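Sorting table opens for small parts at the Naqvi workshop
28 Aug 2022

If you have ever opened a kitchen drawer and found a motor from a long-gone toy in there, along with a bit of wire you were sure would come in handy, you will feel quite at home with the newest corner of the Naqvi repair workshop, where the sorting table for small electrical parts is now up and running after a good deal of talk, tea and moving of furniture.

Yellow trays, steel tray and small parts at the workshop.

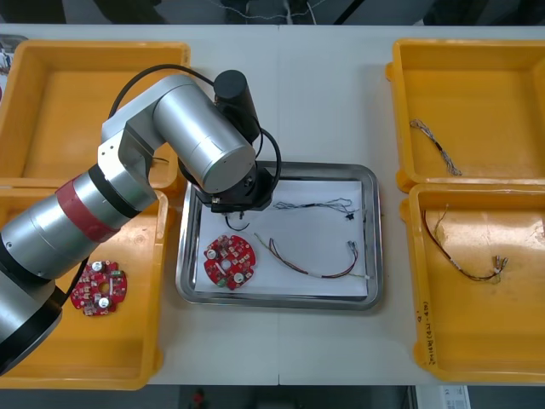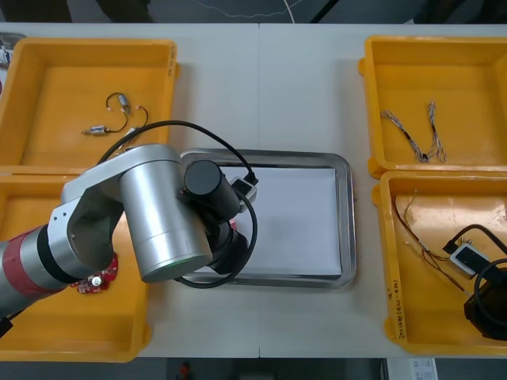
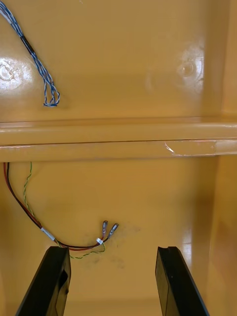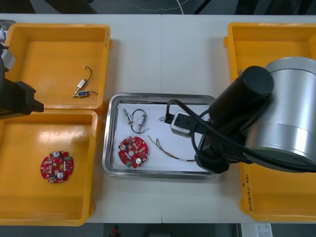
A place for every wire

The idea came from Amber Tapley, who has been mending radios, fans and other people's hairdryers for longer than she cares to say, and who grew rather tired of hunting through biscuit tins for a part she knew perfectly well she had put somewhere safe. She wanted white tops, so that a tiny connector would show up at once, and deep-sided yellow trays that would keep the bits from rolling off on to the floor (where, as she says, they go to live under the radiator for ever).

The steel tray has a white sheet in the bottom of it, and this is where parts are laid out to be looked over. Round red circuit boards, little motors, solenoids and twisted lengths of wire all get their turn. Shona Baxter, who drew up the way of working, asks that like is kept with like and that wires are left attached to whatever they came with, even if they look a bit untidy.

"I used to snip them all off because I thought it looked smarter," she told us, laughing, "and then of course I spent my evenings putting them back on again!"

The corner cost £273 to fit out, paid for by the spring sale in April, and there was just enough left over for a decent kettle. Alasdair Farquharson has since offered two more sets of shelves from his old shop, which will be very welcome once somebody with a van can be talked into fetching them.

What to bring, and what to leave at home

Small motors, circuit boards, switches and wire with the connectors still on are all gladly taken. Please don't bring batteries, light bulbs or anything with a cracked screen, as there is no safe spot to keep them yet. If you aren't sure what you have got, bring it along anyway and Dayana Giraldo will have a look at it with you, and very likely tell you what it came out of as well.

Sorted parts are free to anyone mending something of their own, and the tea is free too, though a packet of biscuits never goes amiss. There is room for 18 people at a sitting, so do put your name on the sheet by the door if you would like a place.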